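Evaluating a Wrist-Camera Policy on Processor Handling: A Procedure for Partner Laboratories

Applies to: Nirnley manipulation benchmark, server board module
Prepared by: Coltine Robotics Laboratory

Purpose

This page sets out how partner laboratories should prepare, run and score the processor handling module of the Nirnley benchmark. It is intended for staff who have already commissioned an arm and a wrist camera and who are familiar with the general Nirnley protocol. Laboratories that have not completed the general protocol should do so first, as the calibration files it produces are required in Step 2.

The module measures one thing: whether a learned policy can approach a processor in an open socket, grasp a fabric pull tab, and lift or lower the part without contact between the fingers and the surrounding hardware. It does not assess cable work, memory installation or fastening, which are covered by separate modules.

Background to the method

Earlier versions of the module used a fixed overhead camera. Reviewers found that the gripper body obscured the socket during the final approach, and that policies learned to complete the last part of the motion without visual feedback. The current version relies on the wrist view alone during the approach. The Bùi schedule, named after the method on which it is based, divides each trial into a coarse phase and a fine phase, and lowers the maximum commanded speed at the changeover. Laboratories may substitute their own policy architecture, but the two-phase schedule must be retained if results are to be entered in the shared table.

Step 1. Prepare the chassis

Use a decommissioned computer with the motherboard still mounted in its chassis. Bare boards on a bench are not accepted, as the chassis wall restricts the wrist and forms part of the difficulty of the task. Disconnect the machine from mains power and leave it disconnected for the duration of the session. Staff must wear an earthed wrist strap whenever the case is open.

Internal cabling should be left in place. Clear only those cables that cross the socket or the path of the wrist, and secure them against the back panel. Memory slots may be empty or populated, but the arrangement must remain the same for an entire block of trials and must be entered in the session record.

Step 2. Calibrate the wrist camera

Load the calibration file from the general protocol and run the Waltura alignment routine with the gripper held above the chassis. The routine reports a residual for each corner of the socket. If any corner is out of tolerance, re-seat the camera bracket and repeat the routine. Do not correct the error in software.

Lighting should be diffuse. The metal parts of the socket are highly reflective, and a single overhead lamp will produce glare that moves across the image as the wrist descends. Two shaded lamps placed on opposite sides of the bench have given satisfactory results at Coltine.

Step 3. Set the socket and the tab

Release the socket lever and raise the load plate fully. Confirm that the plate stays open unaided. A plate that drifts downward during a trial will invalidate the trial and may damage the fingers.

The fabric tab should stand clear of the processor so that both fingers can close on it. Tabs that have become creased or frayed should be replaced between blocks, and the replacement recorded.
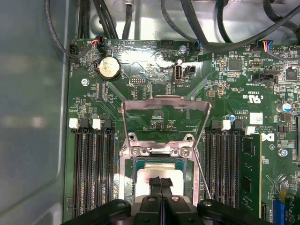
Grip force is set once, at the beginning of a block, and is not to be adjusted between trials. Begin with the lowest setting on the controller and increase it until the tab is held securely under a light manual pull. Laboratories using slim fingers will generally require a higher setting than those using broad pads, because the contact area is smaller.

Step 4. Run the trials

A full evaluation consists of 120 trials. Of these, 96 begin from randomized wrist positions supplied in the Nirnley start file, and the remainder begin from the fixed reference position. The order is also given in the start file and should not be altered.

For each trial:

Return the arm to the listed start position.
Start the recording before enabling the policy.
Enable the policy and take no further action until it reports completion or the time limit is reached.
Mark the outcome on the session record before moving the arm.
Inspect the socket contacts under magnification at the end of each block.

An operator must remain within reach of the emergency stop throughout. Stopped trials are scored as failures unless the stop was caused by a fault outside the policy, such as a loss of network connection. Such trials may be repeated once.

Step 5. Score the recordings

Two scorers review the recordings independently. Neither should have operated the arm during the session. Each trial is assigned to one of the following categories:

Complete: tab grasped, part moved as commanded, no contact with the retention frame or lever.
Contact: task completed, with visible contact between the gripper and surrounding hardware.
Missed grasp: fingers closed without holding the tab.
Aborted: time limit reached or emergency stop used.

Where the scorers disagree, the recording is referred to Coltine for a third reading. Contact trials are reported separately and are not combined with complete trials in the headline figure.

Interpreting results

In the pilot at Coltine, a policy trained on 100 demonstrations missed the tab more often from randomized starts than from the reference position. Most of the missed grasps occurred shortly after the changeover to the fine phase. Increasing the training set by 44 demonstrations, all recorded from oblique approaches, reduced missed grasps but left the contact category largely unchanged. Laboratories observing a similar pattern should review finger clearance and bracket alignment before collecting further data.

Submitting results

Submit the session record, the calibration report, both scoring sheets and the unedited recordings through the Waltura portal. Submissions for the current round close at the end of August.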